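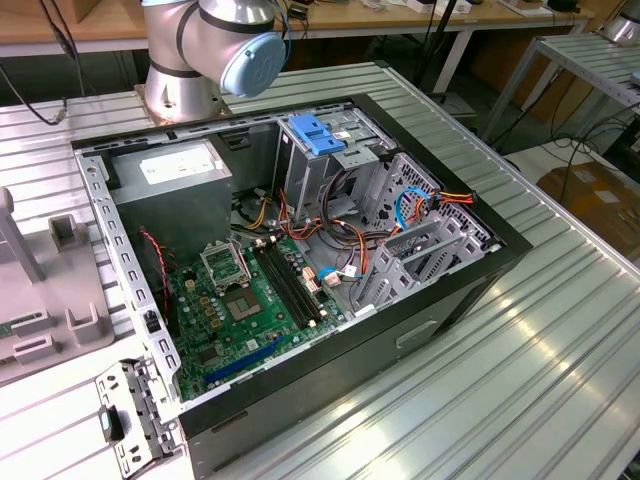 Abb. 3. Desktop-Gehäuse in Seitenlage ohne Seitendeckel; Netzteil, Laufwerkskäfig und Hauptplatine von oben zugänglich.

4.1 Lage des Gehäuses und Reihenfolge der Entnahme

Für die Auswertung wurden die Zerlegeprotokolle der Aufbereitungswerkstatt Narkia herangezogen. Der Bestand umfasst 3.706 Einträge zu gebrauchten Desktop-Rechnern in Turmbauform. Jeder Eintrag nennt die entnommene Baugruppe, die Reihenfolge und etwaige Unterbrechungen des Arbeitsgangs. Die Protokolle unterscheiden 13 Baugruppen, vom Seitendeckel bis zur Knopfzelle auf der Hauptplatine. Einträge ohne Angabe der Reihenfolge blieben unberücksichtigt.

Als Ausgangslage gilt in allen Protokollen das liegende Gehäuse mit der offenen Seite nach oben (Abb. 3). In dieser Lage ist die Hauptplatine die unterste Ebene, über die alle anderen Teile und vor allem die Leitungen hinwegführen. Das Netzteil sitzt in der Ecke an der Rückwand, der Laufwerkskäfig mit seinem blauen Kunststoffriegel auf der Seite der Frontblende. Zwischen beiden verläuft ein Bündel gelber und schwarzer Adern zur Platine hinab. Wer am stehenden Gehäuse arbeitet, muss dieses Bündel mit einer Hand halten. Im Liegen bleibt es in der Regel auf der Platine liegen und wird erst beim Ausbau der Steckkarten zum Hindernis.

Die Werkstattanweisung Pristitum schreibt vor, zuerst die Laufwerke, dann das Netzteil und zuletzt die Hauptplatine zu entnehmen. In den Protokollen wird davon häufig abgewichen. Manaia Doolan, die einen Teil der Einträge kodiert hat, vermerkt bei vielen Geräten ein vorgezogenes Lösen der Speichermodule. Die Rastklammern an den Enden der Steckplätze lassen sich leichter öffnen, solange die Platine noch im Gehäuse verschraubt ist. Wir haben diese Fälle deshalb als eigene Variante geführt und nicht als Fehler gewertet.

4.2 Leitungen als Ursache von Unterbrechungen

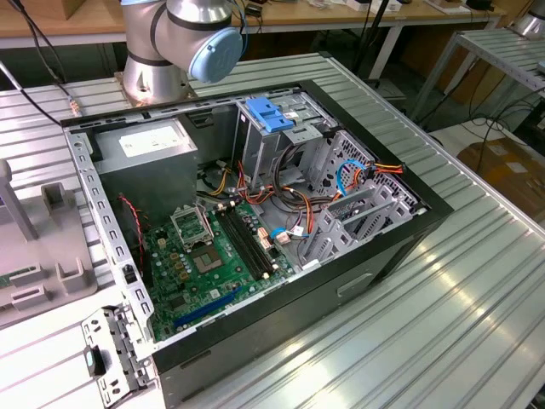

Unterbrechungen entstehen überwiegend an den Leitungen, seltener an Schrauben. Als Unterbrechung gilt jeder Vorgang, bei dem ein bereits begonnener Handgriff abgebrochen und ein anderes Teil zuvor gelöst oder verlegt wird. In mehr als 50 Prozent der ausgewerteten Fälle betraf das die Stromversorgung der Laufwerke. Auch ein weitgehend ausgeräumtes Gerät kann in dieser Hinsicht noch unübersichtlich sein: Prozessor und Kühler fehlen, die vier Speichersteckplätze sind leer, und trotzdem liegt ein Strang aus orangen, gelben, roten und schwarzen Adern quer über dem oberen Teil der Platine. Hinzu kommen die blauen SATA-Leitungen, von denen eine nahe dem unteren Ende der Speichersteckplätze eingesteckt ist. Solche Datenleitungen werden in den Protokollen oft gemeinsam mit dem Laufwerk verbucht, auch wenn sie am anderen Ende noch stecken. Dwynwen Morris hat die betreffenden Einträge ein zweites Mal gesichtet und die Leitung jeweils der Baugruppe zugeordnet, an der sie zuletzt gelöst wurde.

Eine Sonderstellung haben dünne, verdrillte Aderpaare, etwa für Lüfter. Sie sind in keiner Stückliste aufgeführt und werden beim Anheben der Platine leicht übersehen. Im Schema Dirik, das der Kodierung zugrunde liegt, fehlt dafür eine Kategorie. Wir führen sie unter »sonstige Leitungen«, was die Häufigkeit der Unterbrechungen an dieser Stelle vermutlich unterschätzt.

Zum Prozessorsockel enthalten die Protokolle nur knappe Angaben. Vermerkt wird, ob der Halterahmen geöffnet oder geschlossen war und ob ein Prozessor entnommen wurde. Über die Griffweise und die Kräfte beim Lösen geben die Einträge keine Auskunft.
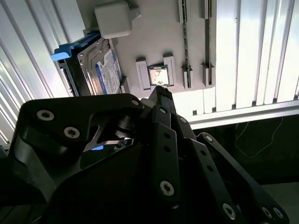 4.3 Vereinfachte Platine

Für den Handgriff am Sockel wurde daher zusätzlich eine nachgebildete Hauptplatine betrachtet. Sie beschränkt sich auf wenige Merkmale: eine hellgraue Platte, einen Sockel mit quadratischem Prozessor zwischen zwei erhöhten Klemmblöcken und zwei lange Speichersteckplätze daneben. Leitungen bleiben bei diesem Vergleich außer Betracht. Dadurch lässt sich der Zugang zum Prozessor getrennt von den in Abschnitt 4.2 beschriebenen Unterbrechungen beurteilen.

Die Blöcke begrenzen den Zugang auf zwei gegenüberliegenden Seiten des Chips. Bei den Originalplatinen übernimmt der aufklappbare Metallrahmen die Halterung; er ist nach dem Öffnen selbst ein Hindernis und muss beim Greifen umgangen werden. Die Ergebnisse an der Nachbildung sind deshalb nur für die seitliche Annäherung an den Prozessor übertragbar. Aussagen zum Öffnen des Rahmens stützen sich weiterhin allein auf die Protokolle und werden in der Auswertung nach Politis gesondert ausgewiesen.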